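Ristix opens orders for its two-arm laundry booth, and I finally get to talk about the price

I'm Carol Furnival, and I run planning at Ristix, so I'm the one who hears "great, but what does it cost me?" all day long. Fair question! Starting in January, a Dotmont booth leases for $2,280 a month, with both arms, the enclosure and the front track included. 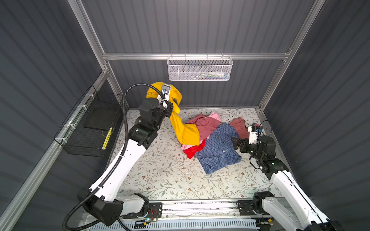 Please don't budget for the lease alone, though. I tell every laundry manager to set aside 25 hours of staff training up front, plus a spare set of gripper fingers (they're the first thing you'll want on the shelf). Mixed piles of shirts and sweaters are a good place to start your trial.
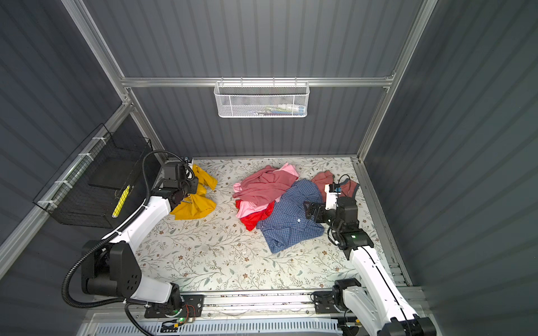 HARTLEY, January

We're taking orders for 200 booths in this first round, and the minimum is 2 per site. My colleague Peter will go over your floor plan and power supply before you sign anything, and he's very good at talking people out of booths they don't need yet.
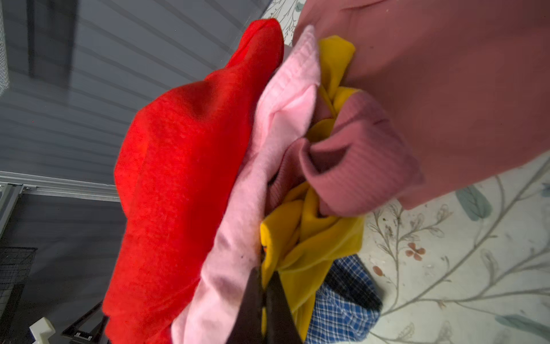
If your budget year closes in spring, ask us for the split billing plan, which puts the first payment into the next year. Quotes stay good for the whole quarter – so bring your questions, I love this stuff!

Contact Ristix Press Office | Copyright Ristix, all rights reserved | Back to top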